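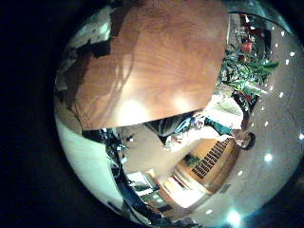 Landry wrote:
I would not sand it at all before you know if it is veneer. Many of these big wood surfaces are only a thin skin, and when you go through it there is no way back. Look at the edge first. If the grain continues around the corner, maybe it is solid.

Safta Furtună wrote:
Thank you for the fast answer. I have looked at the edge today with a lamp. It is very straight and sharp, and I can not see a line of glue, but my eyes are not the best. The color is warm orange-brown and I like it, I do not want to change it. My problem is the shine. Under the ceiling lights I get white spots of glare on it, and our reading group complains when we sit there in the evening. I wanted to make it more matte, nothing else.

Devavley wrote:
Then why sand? Take a gray pad, the very fine one, and rub with the grain. Light pressure. Wipe, look, and rub again if you need. I did our shop counter like this in December and it took one evening.

Landry wrote:
I do not agree with the pad. With wavy grain you can not follow the direction so easily, and every scratch across it will show under small ceiling lights. If you must use something, take 800 paper on a soft block and try it underneath first.

Devavley wrote:
800 leaves scratches also, they are only smaller. And underneath is often not finished the same way as the top, so the test tells you little.

hanunico wrote:
Both of you are going too fast. Which finish is on it? Oil, lacquer and wax are three different jobs. Put one drop of water in a corner and wait some 3 minutes. If it makes a dark mark, it is probably oil or almost nothing.

Safta Furtună wrote:
I made the test with water. The drop stayed round and there was no mark after. So I understand it is lacquer? I should also say that there is a plant with long leaves near it, and I water it from a can with a bad spout. So the surface must stay protected.

hanunico wrote:
Lacquer or something similar, yes. Then please no oil on top, it will stay sticky. You can dull the lacquer a little and stop there, or dull it and put one thin coat of matte over it. With the watering can in the house I would take the coat.

Landry wrote:
Agree with the coat. Clean it very well before, old polish makes the new layer crawl away in small holes.

luvura wrote:
May I ask a stupid thing, did you try to change the lights? At my place I turned off the two that were directly over the table and the glare was gone. It cost me nothing.

Devavley wrote:
Not stupid, but then you have a dark table and a reading group.

Safta Furtună wrote:
The lights are all on one switch, so I can not turn off only two. I will try the gray pad in one corner, the one where the plant stands, and if I see scratches I will go to the 800 paper. Does the matte coat need a second layer, or is one enough for people who put down cups?

hanunico wrote:
For cups, two. Let the first one dry overnight.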